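Notes for the July talk, Prukport parents' evening
"The toy basket: what we keep, what we pass on"

(Wait for people to find a chair. Thank Charmaine Cele for the tea, and remind everyone the hall has to be locked by nine.)

Good evening, and how nice to see so many of you on a cold night. I'm going to talk about toy baskets, and I promise I've let this run on at home in front of my sister, who told me to cut the part about marbles, so I have cut the part about marbles.

When we started the toy shelf at Ramasamy Street we had one cardboard box and a great deal of good will. Last year 158 families borrowed from us, and between them they took home 2917 toys. Most came back! A few came back with friends, which is how we end up with things in the baskets that we never put there.

(Slide. Give them a minute to look, people like to spot things they have at home.)

I'd like you to think about how a small child meets a basket like this one. Grown-ups see a jumble. A child sees a surface to dig through, and the digging is half the fun, so please don't feel you must line everything up on a shelf in order of size.

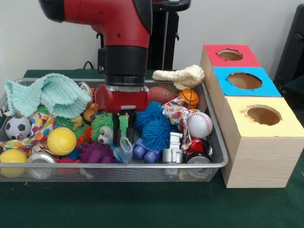

Mixed basket, wire mesh, before sorting

Start with the balls, as I always do. There's a soccer ball, a tennis ball with that lovely fuzz we all remember, and then the spiky ones, purple and blue, and the green fellow with the googly eyes. Put a few different ones in a child's lap and let them squeeze and roll and compare. Hendrik Mabuza does this with his group after snack time and they will happily go on until pickup.

(If Hendrik is here, ask him to tell the one about the ball in the piano. Keep it short.)

Next, the things that aren't toys. Cloths can stay — the knitted one and the two with the coloured spots are grand for peekaboo and for wrapping up a ball as a present. The two cans come out, and so does the little plastic bag. Bags go straight in the kitchen drawer at our place, up high.

Then the odd ones. One studded block by itself, one small white vehicle. Themba Motaung keeps a tin for single blocks and I've copied him. Vehicles I leave in, they get driven over everything else.

(Questions. Someone will ask about washing. Warm soapy water, a towel, leave overnight. Sign-up sheet for the August swap is by the door, pen on a string.)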